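Home | About | Recipes | Garden | Say Hi

Search this blog
Go

Print | E-mail

Dahlias, finally!

Okay, I have been dying to write this one. You know how I went on and on last fall about wanting to grow the flowers for Fernanda's wedding myself? Well, we did it, my brother Vasco and I, and I still can't stop grinning.
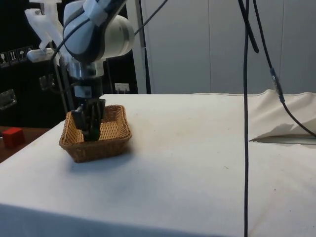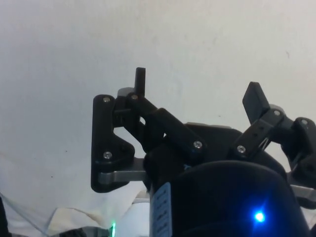
So let me back up. Fernanda got engaged in the spring and wanted an October wedding at the old grange hall in Plurville. She got a quote for flowers, a perfectly fair one, and it came to $3350. She gulped. I said "I'll grow them!" before I had thought about it for even one second.

We put in 26 dahlia tubers along the back fence, mostly a peachy ball type that a nursery called Vesten sells, plus a dark red one named Brolero that I fell completely in love with (it's nearly black in the evening!). Then three rows of zinnias and a whole lot of basil, the kind with purple stems, which smells wonderful tucked in with everything else. Mrs. Mohammadi next door let us use her side of the fence too, and I owe her bouquets for life.

The thing I'd tell anyone trying this is to pinch your dahlias. When they have four sets of leaves, snip the middle out. I know, it hurts! Mine sulked for a week and then branched like crazy, and by September I was cutting every other morning before work, coffee in one hand and snips in the other. Cut them when they're fully open, too. I wasted a lot of buds that never did a thing in the vase.

The Wednesday before the wedding we started cutting for real. Vasco kept a tally on the garage wall and we ended up with 284 stems, against the 300 I'd promised her, so I filled in with grasses from the ditch by the road. I liked the grasses so much that they went in every single table jar. Everything sat in buckets in the garage overnight with the lights off and the door cracked, and I checked on them at 2 a.m. in my robe.

Fernanda's bouquet was all Brolero with the basil and one long piece of ribbon from our grandmother's sewing box. I cried, she cried, Vasco pretended to look for his keys.

Next up is digging the tubers, once the frost blackens the tops. If you have a way of storing them that keeps them from shriveling, please tell me in the comments! I've got peat moss and two old coolers so far.

Print | E-mail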